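Bakke Opens Shared Work Tables at Wurnov Community Hall

WURNOV, October – Bakke, the furniture lending service, has opened a room of shared work tables at Wurnov Community Hall. The room has 18 large white tables and is open to residents six days a week. Use of the tables is free for cardholders.

The service was set up after a survey in which 307 residents asked for more space to sort, pack and assemble goods away from home. Bakke selected the Cluven table for its wide, plain top, which leaves room for two people to work from different sides.

"Many households in Wurnov do not have a large clear surface," the company said in a statement. "A good table makes small jobs easier, and we are pleased to offer that to our neighbors."

Cables should be kept toward the side of the table so that the middle stays free for the item being handled. Tables must be cleared at the end of each booking.
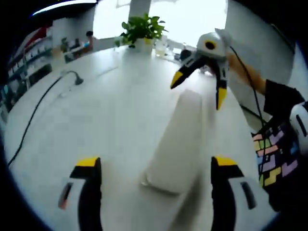 Booking and Hours

Tables may be reserved at the front desk from 9 a.m. Saturday bookings are limited to two hours. Groups should apply in writing.

About Bakke

Bakke lends tables, benches and shelving to public buildings. It is part of Jikex and has 1,497 pieces on loan.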